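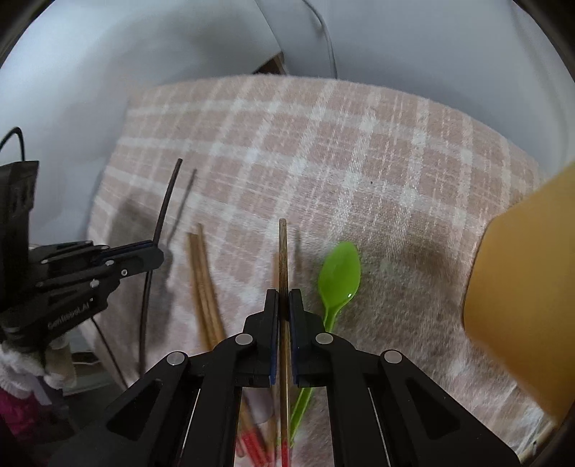 Lime green spoon, wooden stick, pink-and-white plaid cloth with a tiny dark speck on it. Anyway, a thread about leaving the city for Plenham, seeing as people keep asking 🧵

So we've been in Plenham a fair while now and my inbox is full of "is it worth it" messages. I can't answer that for you but I can tell you what I wish I'd known about the small stuff.

First up, the bus. There is one. The number 12. It goes to Wultlow in the morning and comes back when it feels like it. If you miss the arvo one you're ringing someone for a lift, and that someone will bring it up at every barbecue until you die.

Rent is cheaper, yes. Firewood isn't! We paid $847 for our first winter's load and I nearly cried on the driveway. Get it in December when everyone else is at the beach and not thinking about it.

Also check whether it's split. Ours wasn't. I own an axe now. I have opinions about axes.

The library is brilliant and I will hear no criticism. Two rooms, a heater that clanks, and Endang at the desk who put a book aside for me before I'd even worked out I wanted it (it was about drystone walls, she was right).

Internet. Look. It's fine till about school pick-up and then it's soup. I've moved all my work calls to the morning and my boss Éabha has been very decent about it, although she does now describe me to clients as "our regional correspondent".

Doctors: get on the books the week you arrive. Don't wait till you're crook. I waited till I was crook and ended up driving to Wultlow with a tea towel round my neck.

Everyone waves. In the car you lift one finger off the wheel, that's the standard. I did a full hand wave the first month and I'm told it was remarked upon.

Making friends took longer than I expected tbh. People are lovely but they've all known each other since kinder. What cracked it for me was joining the Thursday-ish walking group, which moves its day depending on the weather and never goes the way the map says.

Someone asked about the dark. It's properly dark! Buy a decent head torch and keep it by the back door. Not in the drawer. You won't find the drawer.

Things I miss: dumplings after 9 pm, footpaths, being a stranger at the shops.

Things I don't miss: the parking permit, the upstairs neighbour's treadmill, paying $1430 to have the car fixed by a bloke who wouldn't look at me.

Will do another one on gardens and the wallaby situation once the beans are in. If you've made the move too, tell me what you got wrong, I'm collecting them.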